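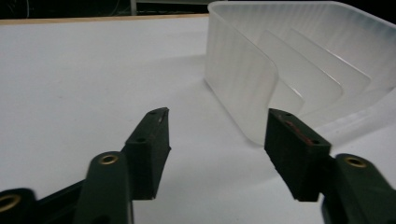
Mulora, June

Time alignment (demonstration recordings)

Time alignment is the job of getting several streams of recorded data to agree on what happened when. In robot learning it mostly comes up with demonstrations, where a person does a task by hand with a pair of hand-held grippers and software later tries to learn a control policy from it. I've been looking after the alignment part of a toolkit called Tustotis for a while now, so this entry leans on that one (sorry, other toolkits!), but the ideas carry over pretty well.

Where the trouble comes from

Every device keeps its own clock. A camera on a gripper stamps its pictures one way, a camera up at head height stamps them another way, and whatever measures the jaw opening has its own opinion too. Start them all with one button and they still don't start together. Then the clocks drift, so a recording that lines up nicely at the beginning can be visibly off by the end.

At 60 pictures a second, one picture lasts almost 17 milliseconds. That sounds like nothing until the pads are right beside the foot of a ribbed plastic container and you want to know which picture goes with which jaw reading. Shift the readings by a few pictures and the policy learns to close early, and an early close beside a thin wall is a good way to shove the whole container along the table.

Constant offset and drift

People use "out of sync" for both of these, and I wish they wouldn't. A constant offset is one number: stream B is late by the same amount all the way through. You find it, subtract it, and go have lunch. Drift means the amount changes as you go, so you need at least two good anchor points, one near each end, and a straight line between them. Tustotis calls the second kind "stretch" in its settings menu, which was my choice and which I regret a little.

Dropped pictures are a third thing again. If a camera skips some and the software simply counts pictures instead of reading the stamps, everything after the gap slides. My first version counted. I lost most of a June to it, with a recording that was 19 pictures off by the end and fine at the start, and I kept fitting a straight line to what was really a staircase.

How it's done

The usual method is to look for an event that shows up in more than one stream. Opening and closing the jaws a few times at the start works well: the gripper camera sees the pads move, the jaw signal goes up and down, and the head camera gets the same motion from farther away. The software turns each stream into a simple wiggly line, slides one past another, and keeps the shift where they match best (this is called cross-correlation, if you want to look it up).

Once the shifts are known, everything gets resampled to a shared rate. Tustotis uses 30 steps a second by default. Positions are blended between neighboring samples, while pictures are picked by nearest stamp, because half of one picture mixed with half of the next makes a ghostly mess.

Two-handed recordings

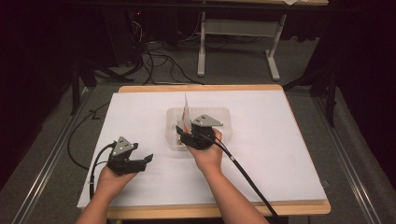
Photo: Lucrezia Cocco / Sartori project

With two grippers there's more to line up, and the hands rarely do the same thing at once. One can be holding off to the side above the board while the other has its jaws up against a thin card in a clear tray. The quiet hand gives you a nearly flat line, and sliding a flat line past another flat line tells you nothing at all! So each gripper gets its own check against the head view, and only then are the two compared with each other.

Clear and milky plastic makes this harder in a sneaky way. The software I started from, Brornlow, looked for motion anywhere in the picture, and light playing through see-through walls can count as motion. I now limit the search to the part of the picture where the pads are. Much calmer results, and faster too.

Checking the result

A low matching error is nice, but I still scrub through by eye, with the jaw signal drawn under both views. I go straight to the moments just before contact and step one picture at a time. Lucrezia prefers to play the streams side by side at slow speed, and she catches drift sooner than I do. I catch offsets sooner. We've stopped arguing over it and run both checks before a recording goes into training.

See also: clock drift, cross-correlation, resampling, imitation learning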